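August, shop notebook, bin picking cell, back bench
evening, started 6:40 pm

Picking up from Hsin-yi's page. Cable on the wrist rerouted again, slack loop is bigger now and I can run J6 to both ends without it going tight. Did not touch the zip ties near the base, those are hers.

Homing ok first try. Then lost half an hour to the gripper I/O. Sarmiento board kept dropping the close signal, swapped the ribbon, same thing, swapped it back. Was the ground screw. Tightened, fine. Golshifteh please put a dab of something on that screw when you have the board out, it will walk again.

Air: 65 psi at the regulator. Notburga wants it lower. I tried lower and the fingers close but slow, and the timeout trips before the closed switch does. So either longer timeout or leave the air where it is. Left it. Timeout is 600 ms in the config, don't change both at once or we'll never know.

Bin frame of reference re-taught. Old corner points were off by a lot on the right side, my guess is someone leaned on the bin when the cell was open. Clamps back on and tight now. PLEASE check the clamps before you run, takes ten seconds. If the bin shifts the whole pick map is junk and you get a finger into the wall.

Depth is still bad on shiny stuff. Cans are the worst, clear plastic next worst, the planner thinks theres a hole where the bottle is and goes looking for the floor. Blocks are easy. Daiane says try two exposures and merge them, she has a script from the Nudonon build that does most of it. Not tonight.

Wall clearance. Raised the approach height and added a tilt limit near the sides so the wrist comes in more upright. Costs us the corners. Anything tucked right in the corner gets skipped now and the log says UNREACHABLE, thats expected, not a bug. Simin, I know you want the corners back. Ideas:

- longer fingertips (have stock, need to cut)
- nudge move first, drag the thing out toward the middle then pick
- rotate the whole bin a few degrees, cheap, try first 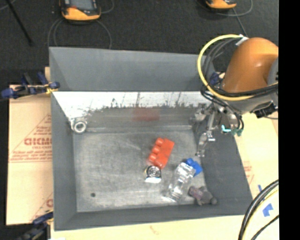 Nudge move needs force limit on and I dont trust ours yet. It reads offset after every warm up. Zeroed it twice, drifted twice. Put it on the list.

Slow run only from here, nobody at full speed till the new limits have had a proper evening on them. Log file is run 981, copied to the shop drive under Priltunholm/august. First few lines are me fat fingering the start pose, ignore.

To do
- cut fingertips, same pad material as now
- ask Clekitz about the spare valve, the one on the left sticks on cold start
- merge script from Daiane
- timeout vs air, one at a time!!
- more tape on the floor sheets, they creep
- new marker for the whiteboard, both are dead

Stopped 9:15. Arm parked, air off, controler off at the wall. E-stop left in.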